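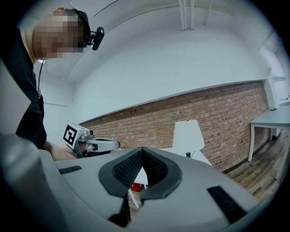
Readers of this journal will recall that the household moved to Skerbridge in September. The matter of the tenancy deposit has now been settled, and the particulars are recorded for the benefit of other tenants.

The agent, Sigrún Fogh, proposed to withhold 17 percent for cleaning. A written objection was submitted within three days, together with the signed inventory.
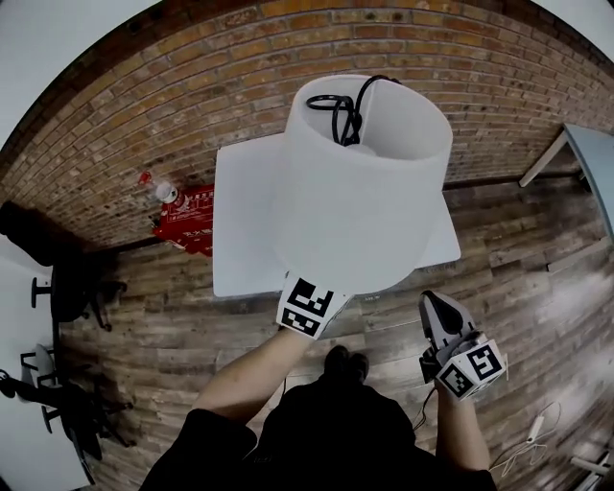

Her reply conceded two of the charges – the oven and the windows – and upheld the third. The balance was received this morning.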